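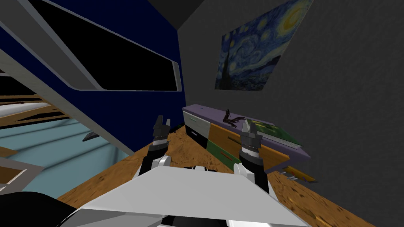 Shopfitting and Display Board > Fixtures and Rails

Gridwall or slatwall for a small shoe and bag shop?

hemline_tam
Taking over a unit in July and need to fit out the long wall. It was a card shop, so there is nothing on it now but old paint and filler. Stock will be shoes, handbags and a few belts. I have a quote from Stalline for slatwall panels with the metal inserts, 2750 for the lot without fitting. Gridwall would come in at 800 from Grotberg, including hooks. Is the slatwall worth the extra? I don't mind secondhand either.

backroomrail
Slatwall for shoes, every time. Shoe shelves on gridwall tip forward if the bracket isn't a good fit and most of the cheap ones aren't. For bags it makes no odds.

Pegboy
Disagree. I've had gridwall up in my place for 8 years and the shelves are fine. You have to buy the brackets from the same firm as the panels, that's all. People mix them and then complain.

backroomrail
That may be so, but she said the hooks are included, not the shelf brackets. Shoe shelves will be on top of the 800.

hemline_tam
Just checked and you're right, no shelves in that price. They want extra for brackets and shelves and I haven't had a figure yet.

E. Strobel
I fit these for a living. Find out what the wall is before you order anything. If it is plasterboard on metal studs, loaded slatwall needs to go into the studs or onto a ply backing. Gridwall can be hung off floor-to-ceiling uprights and the wall takes very little. I've gone back to two shops where panels were put up with plasterboard plugs and came away with the stock on them.

Also ask Stalline if the inserts are fitted or supplied loose. Sliding in 100 of them on site is a long afternoon.

hemline_tam
It sounds hollow most of the way along and solid at the till end. Inserts are loose according to the quote.

E. Strobel
Then allow for a backing sheet on the hollow part. Get the fitter to look before you pay a deposit.
Elfriede

Pegboy
Which rather settles it. By the time you've paid for ply, slatwall and a fitter you could have done gridwall on uprights and had money left for lights.

backroomrail
And it would look like a market stall. Customers do notice when you're selling handbags. Paint the grid black and it's a bit better.

Pegboy
Mine is white and I sell plenty.

quaysidekit
Has anyone used the Brutine uprights? Slotted ones, you clip shelves or rails straight in and do without panels. We looked at them and at Eichhorn. Eichhorn had the better shelf depths for boots but the lead time was longer than we could wait.

E. Strobel
I've put both in. Either is fine for shoes. Check the slot spacing, the two don't swap.

hemline_tam
I hadn't thought of slotted uprights. I could do those for the shoes and a short run of slatwall on the solid bit by the till for bags and belts. Will ask all of them to requote on that and post the prices here.
Tamsin Merrick

backroomrail
That's a decent plan. Get the delivery charge in writing, panels go on a pallet and it isn't cheap.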